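The slow art of folding a tea towel

The open day starts at ten on a Thursday in November, and by ten past there is already a queue for the coffee cart and no queue at all for the robots. I take that as a fair reading of the crowd. Most of us have seen the videos. We have seen the backflips and the dancing, and we have been told for years that the laundry is next. I came to Yupanqui's workshop to watch somebody, or something, do the laundry.

Yupanqui rents half of a low brick building behind a tile wholesaler. The other half belongs to Nandow, which makes the rubber parts that go on the ends of robot fingers and which has opened its doors for the day as well. You get a sticker at the front desk, a sheet of paper with a map on it, and a warning about the step between the two buildings. The map is wrong about the toilets.

The first demonstration is the one on the poster. A two-armed machine called Mustano stands at a bench with a basket of cloths beside it, and it is meant to take them out one by one, spread them, fold them and stack them. The presenter, who wears a headset microphone she doesn't need in a room this size, tells us that cloth is the hardest thing you can give a robot. A cup is a cup from every side. A tea towel is a different shape each time you put it down.

I believe her. I also believe it more after watching Mustano try. The first towel takes nearly as long as it took me to park. The arms lift it by what turns out to be the middle, put it down, think, lift it by a corner, think again, and finally make one fold, then another. The result is a parcel with one side higher than the other. A few people clap. The second towel goes better and the third is dropped on the floor, where a young man in a company T-shirt picks it up and puts it back in the basket without a word.

I asked him how often that happens. He said it depended on the towel.

What interested me more was the room behind, which wasn't on the poster. In it were ordinary tables, and at each one a person was folding cloths with a hand-held gripper, a thing like an oversized pair of barbecue tongs with a camera fixed to it. The camera records what the tongs see and how they move, and the recordings are used to teach the robot. Yupanqui pays people to do this in its own rooms and, increasingly, in their own homes, on whatever table they have. The idea is that a robot taught only on a clean bench will be lost the first time it meets a dining table with the mail on it.

So the clever machine in the front room has learned its folding from people in the back room, one towel at a time. The sign on the wall says a good folder manages 200 recordings in a shift. The presenter's slides said the present version of Mustano was trained on 1,595 hours of this, and she said it as if it were a small number. She may be right. I have probably spent less than that folding laundry in my whole life, and I can do a fitted sheet, badly.

They let visitors have a go. The tongs are heavier than they look and your wrist gets tired before your patience does. With fingers you feel where the edge of the cloth is. With the tongs you have to look for it, pinch, and hope you have one layer and not two. My first attempt came out more like a sandwich than a square. The woman supervising (cheerful, and very quick with the tongs herself) told me to go in lower and flatter, and to stop squeezing so hard. She kept the recording. Apparently the bad ones are useful too, although I couldn't get anyone to tell me what becomes of them.

Next door at Nandow the talk is all about fingertips. There are trays of them, soft and stiff, smooth and ribbed, in colours you would normally see on running shoes. The staff here were the least excitable people I met all day and the most convincing. One of them showed me how a ribbed tip takes hold of a thin cotton hem and a smooth one slides straight off it. They sell to whoever is buying. When I asked whether home robots were close, he laughed and said his biggest customer packs lettuce.

The third name on the map, Vakum, had a stall in the courtyard. Its machine picks things up by suction and has no interest in cloth. It moved cardboard boxes from one pallet to another, 1,000 an hour according to the banner, and didn't drop any while I stood there with my sausage roll. It was dull to look at and drew the smallest crowd of the day. I'd guess it is the only thing on the site making its owner any money.

Back at the front desk I tried the question everyone had been dancing around - when, and how much? The answer to the first was "a few years", which was also the answer at an open day I went to some time ago, in a different building with a different robot. The answer to the second was that no price had been set. The company would like a home trial next winter with 4 households, each with an engineer on call. I don't have an engineer on call for my washing machine, and I wouldn't want a washing machine that needed one.

None of this means the work is a sham. The folding I saw in the back room was careful and the people running it were open about how much of it they still need. It's the poster I object to. It shows a robot beside a linen cupboard full of perfect squares, and a family at the beach. If Yupanqui wants to be believed it could start by putting the back room on it, with the tongs and the tired wrists.

Mustano was on its last basket when I left, late in the afternoon. There was still no queue.

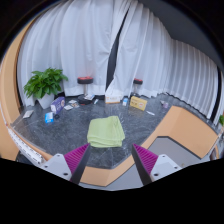

Can you buy a robot that folds your laundry yet?

Mustano isn't for sale and has no price. Yupanqui hopes to begin a small home trial next winter, and until then the machine can only be seen at the company's open days.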